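Sealing a dark painted sideboard so it stops marking
Home & Garden > Furniture and finishes

Irena Szulc
November 2019

Hello everybody. I have painted an old sideboard in a very dark blue colour with chalk paint and I put clear wax over it, two coats. It looked lovely for the first weeks. Now every glass leaves a ring and when my son touches the top with his fingers I see grey marks that do not go away with a cloth. I don't want to sand everything again, it took me 13 evenings. Can I put a varnish over the wax? The top is 40 cm deep, so it is not a big job if I only do this part.

Ognjen Shehu

No, varnish will not stick on wax. It can look fine for some days and then it peels like skin. You must take the wax off first. I used white spirit and an old cotton shirt, with the windows open, and I changed the cloth often. After this leave it overnight, then rub very lightly with 400 grit paper, only to make it a little dull. Wipe the dust. Then three thin coats of water-based varnish, satin. On dark colours don't use matte for the top, the finger marks are worse there. Test it first on the back edge, because some paints become soft from white spirit.

Blažena Lukáč

just use coasters :) mine is the same and I stopped to care

Iwona Kwiatkowski

I agree with Ognjen about the wax, but I would go for gloss if you like it. I did the top of my cabinet last July and used a small foam roller, not a brush, as the brush left lines which I could see from the door. Wait about 20 hours between the coats, even if the tin says less. In our house it is humid and my first coat was still sticky the next morning. Also do not put anything heavy on it for some weeks. My lamp left a mark in its shape and I had to repair this spot.
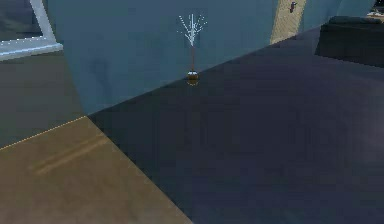 For dusting I use only a soft dry cloth now, the sprays from the supermarket made it cloudy.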